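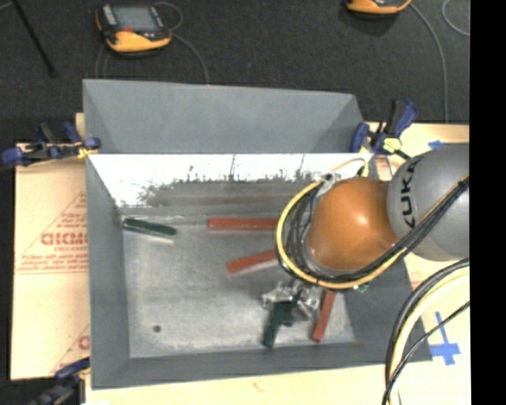
The Stetham Journal for the Middle Years

Undated guided journal, 200 pages, cloth cover, lies flat when open

If you have picked up a good many notebooks over the years and put them down again after the third page, you are very much the person we had in mind when we made this one. The Stetham Journal is for anyone who has reached a stage of life where the old routines no longer quite fit – the children have moved out, perhaps, or work has changed, or you simply find yourself awake at five wondering what you would like to do next.

There are 63 prompts, written by Anong Nuchit over two rather rainy winters, and they start gently. The early ones ask about meals you remember and rooms you have been happy in. The harder questions (money, marriage, what you would say no to if you could) come later, and you are welcome to skip them and come back, or to leave them blank altogether!

The paper is cream, lightly ruled and thick enough for a fountain pen. There is a ribbon, and a pocket inside the back cover for letters and odd scraps. Do choose between the two cover colours, moss and oatmeal, before you order, as we can't swap them once a name has been stamped on the front.

Our first printing was 800 copies and the next is due in September. Orders are packed by Fongchan Rattanakul, who will gladly add a handwritten card if you are sending one to a friend – just put your message in the notes box at checkout.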